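**June - Skametti eval kit, trial notes, afternoon**
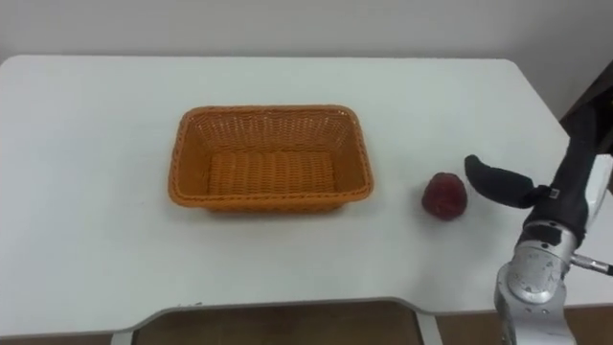
Skametti is the pick-and-place package Haltetti wants to sell us on top of the base arm: policy weights, a calibration routine, a logging client and a year of support. Trial license runs 30 days, today is day 5. Task is their stock "single item to container", run on the white table with the orange wicker basket as the target and the small dark red fruit-shaped piece as the item. Basket goes left of the item, gripper comes in from the right, so the transfer is one short lateral move. Open top and sloping sides make it a forgiving target. I would not read much into a high score here.

Setup:
- calibration per their guide, section 2, done twice (first pass rejected, residual over limit, no message saying which joint)
- logging client on the bench PC, writes to the Kasten share
- speed cap left at vendor default

51 episodes logged since morning. Two aborted on a client timeout, restarted by hand, kept in the count and flagged. Success labels not assigned yet - Kai Schwerdtfeger has the review script and wants to label blind from the recordings.

Observations so far:
- Approach is slow over the last few centimeters. Vendor says this is tunable, but the parameter is not in the trial build.
- Item pose was reset by hand against tape marks in the first block, free placement after that. Do not pool the two blocks.
- The client drops the gripper current channel if the share is slow. Ticket opened with Haltetti.
- Docs refer to a "Flulledetti profile" for soft items. Not in the menu. Asked if it is a paid add-on.

Price is still per arm, not per site. Need that in writing before the trial ends.

Next: basket moved to the far right corner, same item, same cap. Then swap to the second container if Kai can find it.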